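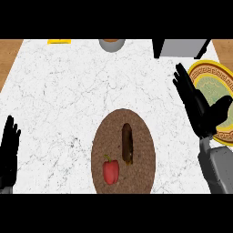

What should a visitor ask for at a robot demonstration?

The failure log, with the conditions that applied to each attempt. A success rate without those two things can't be used for planning.

I write this after the October open day at the Skernham site, where Vuvix showed its two-arm kitchen system. The day had two parts. In the morning, visitors saw the simulator: a rendered kitchen counter in veined marble, a pair of black humanoid hands on gray arms, and a brown oval board with a red bell pepper and a long dark item of food on it. In the afternoon we were taken to a physical bench and shown the same controller on hardware.

The morning was the better half, and I think most of the audience drew the wrong lesson from it. The general view over coffee was that simulation is marketing and hardware is evidence. I disagree. A simulator can be reset, reseeded and rerun. A bench demonstration to 55 people in folding chairs can be run a handful of times, by staff who know which starting positions behave well.

The headline figure was 977 completed placements out of a planned batch of 4,000. The remainder had not been run by the time of the open day, and the failures among those already run were on a separate sheet. That sheet was available on request. I saw very few requests. It listed dropped items, missed grasps and timeouts, each with the seed number, so that any of them could be replayed. I would take that sheet over the afternoon session.

Vuvix deserves some criticism on the choice of settings. The counter in the morning layout had a patterned plate on the right and a few things along the back edge, but the area between the hands held only the board and the two food items. A working kitchen counter is more crowded than that. If the test batch keeps the central area clear, then the result describes a clear counter and should be labeled that way. The presenter said that clutter would be raised in a later batch. Object spacing should be a reported variable from the first batch on.

The Kongkaew group, which showed a single-arm unit in the next bay, took the opposite course. It had no simulator and ran 100 trials on one bench with one set of utensils. The paperwork was tidy. It was also of little use to a buyer with a different bench, and the staff there could not say what would happen if the lighting changed.

My position is that a public demonstration should be required, by whoever hosts it, to publish three items: the number of attempts, the rule for counting one as complete, and the range of starting layouts. Kondness, which manages the Skernham site, already asks exhibitors for a power budget and a floor load. A one-page test sheet would add little work.

Hardware sessions should continue. They show cable routing, noise and cycle time, and a simulator reports none of these well. The afternoon unit was louder than I expected at the wrist joints. Reliability figures belong in the morning session, with the seeds attached.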